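Prulley Grip Simulator, home license: my review after one winter
2021-02-07

I bought the home license of Prulley for 69 euros, because I teach myself robot programming and a real arm is too expensive for me. The installation was easy and the manual is written clearly. I give it 4 stars for learning, but there is one fault which every buyer should know.

My test is always the same. The gripper goes down over a numbered cube on a wooden table, closes, lifts, and puts the cube into a tray. I let it run overnight, 348 attempts. In the log I found that the program had written "grasp OK" also for attempts where the fingers never touched the cube. The arm went up with nothing and continued to the tray as if all was well.

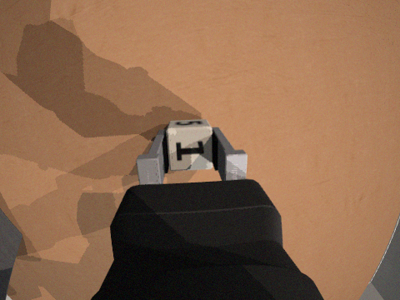
I searched for the reason for several evenings. The success signal comes from the finger command and not from the contact force. When the command is finished, the program believes the object is held. In a game this would be a small thing. A person who copies such code to a real machine can drop a part on his hand, and the screen will still show green.

I wrote to Dondelside, the shop where I bought it. They answered politely and sent me a patch, version 5. It adds a contact check, but the check is switched off by default! You must open the safety page of the settings and turn it on for each project again.

Graphics are pleasant, with good shadows, and my old laptop manages them without problem. The sound I turned off. I would buy it again, but please switch on the contact check before your first run.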